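Start Fragen Werkstatt Anmelden
Suche in Fragen … Los

Greifer schaltet beim Motorzerlegen ab

Zweiarmroboter, rechter Greifer hält den Stator, nach 30 Sekunden Fehler 779 und die Hand geht auf. Der Motor ist dann sehr frei. Ideen?
Zihan Ye

2 Antworten · 2-mal geteilt

Unnur Dalsgaard
Haltekraft runter. 779 war bei uns Überstrom, der Greifer drückt gegen die Nabe und kommt nicht weiter. Und Finger weg, solange er bestromt ist, meine waren im Dezember blau.

Guangming Yao
Neu starten. Hilft bei meinem Drucker auch.
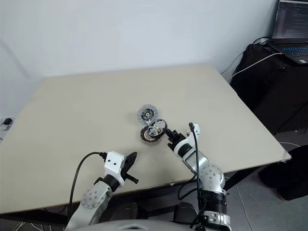

Kraft halbiert, läuft seither durch. Den Drucker grüße ich.
Zihan Ye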